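Table cell notebook, March, a little after 3 p.m.

Tiruwork and I took over the tabletop arm from Silvia this morning, and I promised her I would write things down properly this time (my last entry was two lines and a coffee ring, which she was kind enough not to mention until lunch). Cable and clamps first, then the tidy-up layout with the plates, napkins, pink bits and the gray hoodie.

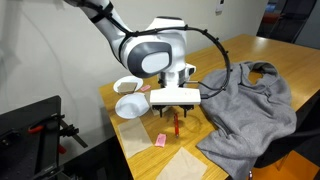
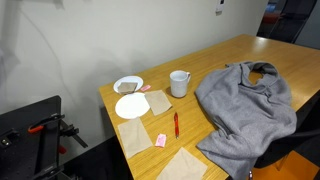
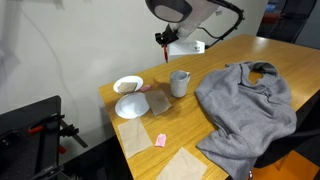
So, the cable. Hawi wanted a bit more slack at the elbow, and I had been putting it off, because every time I give it more room there it wants to wander somewhere else. I moved one tie along, ran the arm through the full wrist turn at 8 percent speed with my hand near the stop, and then did it again at 80. No tugging that I could feel at the housing. I would still like a second pair of eyes on it, Heidrun's if she is back from Erklow by then.

The clamps on the side frame I checked by hand, both of them. The lower one took almost a quarter turn more than I expected! I put a dab of paint pen across the joint so we can tell next time whether it has crept or whether I am just getting stronger.

Fingers wiped down, jaw opened and closed a few dozen times, no sticking. The home position was off by 3 mm toward the wall, so I re-taught it and saved it as "Thevar 2". Please don't overwrite the old one yet, Aníbal still has his pen routine pointing at it.

On layout: paper napkins are still the hardest thing we ask this arm to do. They lie so flat that the fingers need to come down lower than I am comfortable with, and I'd rather raise the approach a touch and lose a few grasps than scrape the tabletop. Tiruwork thinks a softer pad would fix it and is going to ask Prunuvton for a price.

Still to do: grease the wrist, print fresh labels for the ties, find out who has the long hex key.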